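卖家互助社区 > 平台规则与费用 > 佣金及仓储

第三方卖家能否对平台单方面调整仓储费提出异议?

发布者:Kurniawati Chin
发布日期:2021-12-17

各位同仁:

本公司自三年前起在 Laller 平台经营家居小件,属第三方卖家,货物全部存放于平台指定的 Sumampouw 仓。近日收到平台站内通知,称自下一结算周期起,长期仓储费的计算方式由“按件”改为“按占用体积”,同时要求参加“优先配送”标识的卖家必须继续使用该仓,不得改用自有仓或其他物流商。

按照通知所附的计算器测算,本公司每月仓储支出将由 1000 元增至 1731 元。销售佣金未作调整。通知中没有说明调整理由,也没有给出协商渠道,仅写明“继续使用服务即视为同意”。

现有以下疑问,敬请熟悉平台协议及相关法规者指教:

一、平台以站内通知形式变更收费标准,是否需要履行事先公示及征求意见的程序?

二、将流量标识与指定仓储绑定,是否构成法律意义上的“不合理限制”?

三、若本公司决定退出指定仓,已入仓货物的移出费用应由何方承担?

另,本公司线上销售额的绝大部分来自该平台,短期内无法转移,因此希望在不影响店铺正常经营的前提下处理此事。

补充:有同仁询问商品类别,本公司主要销售收纳及厨房小件,单件重量较轻,但体积偏大,受新计费方式影响较为明显。

回复者:Nadhirah Pangaribuan
已被发布者采纳

现就所提问题逐一答复。以下意见仅供参考,不构成正式法律意见。

关于第一点。依照《中华人民共和国电子商务法》第三十四条,电子商务平台经营者修改平台服务协议和交易规则,应当在其首页显著位置公开征求意见,采取合理措施确保有关各方能够及时充分表达意见,修改内容应当至少在实施前七日予以公示。平台内经营者不接受修改内容,要求退出平台的,平台不得阻止,并按照修改前的协议和规则承担相关责任。贵公司应首先核实:该通知是否同时在首页公示,公示日期为何,是否设有意见反馈入口。建议对首页、规则中心及站内信分别截图,保留完整网址和时间。

需要提醒的是,仓储服务往往另有一份独立合同,签约主体可能并非平台本身,而是其关联公司。若费率写在仓储合同之内,则该项变更是否属于“交易规则”的修改,实践中存在不同理解。请务必调出当初签署的合同,重点查看“费用调整”和“通知送达”两条。
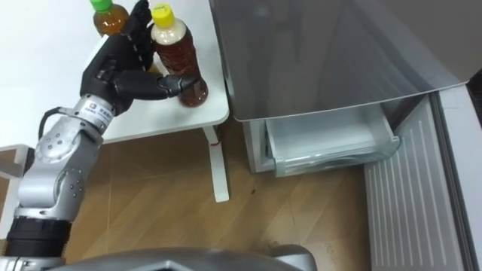 图:银黑色机械臂,腕部装有黑色多指机械手

关于第二点。同法第三十五条规定,平台经营者不得利用服务协议、交易规则以及技术等手段,对平台内经营者在平台内的交易、交易价格或者与其他经营者的交易等进行不合理限制或者附加不合理条件,或者收取不合理费用。将“优先配送”标识与指定仓绑定,平台方通常会以配送时效和服务质量作为抗辩理由。能否认定为“不合理”,需视具体证据而定,例如:

1. 使用自有仓的卖家能否通过达到同等时效标准取得该标识;
2. 未取得标识的商品在搜索结果中的排序变化;
3. 平台自营商品是否适用相同的仓储收费标准。

第三项证据最难取得,但在向主管部门反映情况时较受重视。若涉及滥用市场支配地位,还需对相关市场及份额进行界定,单一卖家自行举证的难度较大,可考虑由行业协会汇总材料后统一提交。

关于第三点。原则上依合同约定。合同未作约定,而移出系因平台变更规则所致的,可主张按照修改前的标准结算移仓费用。请在新标准实施之前以书面形式提出,不要仅通过在线客服沟通。

操作顺序建议如下:先通过卖家后台提交书面异议,并注明要求答复的期限;未获答复或者答复不予支持的,向平台住所地市场监督管理部门反映;涉及金额争议的,再依合同约定申请仲裁或者提起诉讼。提交异议期间,请勿自行停付费用,以免触发店铺冻结条款。

回复者:Clive Bickerstaff

本人所在公司也曾遇到类似情形,平台为 Grurier,与贵公司所述并非同一家,供参考。

我方当时提交了书面异议,编号为 1628,第 22 日收到答复。答复内容为维持原决定,但同意对调整前已入仓的货物按旧标准计费,直至售完为止。该项过渡安排并未出现在公开通知之中,系我方主动提出后取得。因此建议贵公司在异议中明确列出具体诉求,避免笼统表述为“不同意涨价”。

另外,体积计费以外包装最大尺寸为准。我方重新设计了部分商品的包装,改为可叠放形式,费用有所下降。更换包装后须申请重新测量,系统不会自动更新,申请入口位于“库存管理”项下的二级菜单,位置较为隐蔽。

关于法律问题,本人不具备相关专业背景,以楼上意见为准。

回复者:Marlina Nair

建议直接换平台。Romo 目前没有仓储费。

Kurniawati Chin 对以上回复的评论:

感谢各位。经查,本公司仓储合同的签约方确为平台的关联公司,“费用调整”一条写明须提前三十日书面通知,而此次通知与实施日期之间不足三十日。已据此提交书面异议,并参照 Clive Bickerstaff 的意见,一并提出对存量货物适用旧标准的要求。

关于 Romo,本公司曾作了解,其买家群体与本公司商品不甚相符,暂不考虑。

Nadhirah Pangaribuan 对以上评论的回复:

合同既有三十日的约定,该点应列为异议的首要理由,第三十四条可作为补充理由。请同时查看“通知送达”条款是否将站内信视为书面形式;如有此约定,则以站内信发出之日起算。

版务提示(Hafiz Majimbun):本帖已归入“佣金及仓储”分类。后续如有平台答复,请发布者在原帖下更新,勿另开新帖。上传合同截图时,请遮盖签约方账号及联系方式。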